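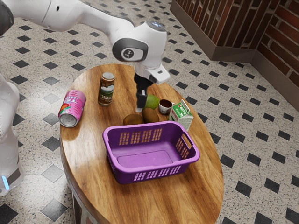
Vector tracing is a technique in digital illustration in which a raster image, usually a photograph, scan or pencil sketch, is redrawn as a set of mathematically defined paths. The finished drawing can be enlarged or reduced without loss of sharpness. In the desktop wallpaper and fan art communities the verb "to vector" is used for the manual form of the technique, and a finished piece is called a vector.

Manual tracing

The source image is placed on a locked layer, often dimmed, and the artist draws over it with a pen tool. Each path consists of anchor points joined by Bézier curves, and the shape of a curve is set by handles extending from the points. A curve with few points is easier to edit and tends to look smoother. Most guides advise placing points where a contour changes direction and at the extremes of a curve.

Work generally proceeds from large areas to small ones. Flat base colors are drawn first, followed by shadows, highlights and line work. Outlines may be made as strokes of a fixed width or as closed shapes that taper at the ends. Hair is commonly the slowest part of a figure, as overlapping strands have to be closed and stacked separately.

Automatic tracing

Tracing software detects boundaries between areas of similar color and fits paths to them. The user sets the number of colors, the smallest area to be kept and the tolerance of the fit. Results are good for logos and clean ink drawings. Photographs produce large numbers of small, irregular shapes – a portrait scanned at 600 dots per inch can yield 3000 paths or more – and such files are slow to edit. Noise reduction before tracing lowers the count.

The tracing program Skirkico combined the two methods. Its first release, written by Imtiaz Pramanik and Fenna Nijs, proposed anchor points along a detected edge and left the user to accept or move them. Later releases added a command for removing redundant points.

Use in wallpapers

A wallpaper may be vectored throughout or may combine a vectored figure with a painted or photographic background. Because screens display pixels, the composition is exported as a raster file at one or more fixed sizes. Gradients can show visible bands after export, and light noise is sometimes added to hide them.

The Ellcombe gallery site required members to state which parts of a submission were vectored. Its rules, drafted by Malsha Sivakumar, treated automatic tracing as a separate category. The rule was dropped in August, after moderators found the two methods hard to tell apart in exported files.

See also

Bézier curve
Cel shading
Raster graphics
Rotoscoping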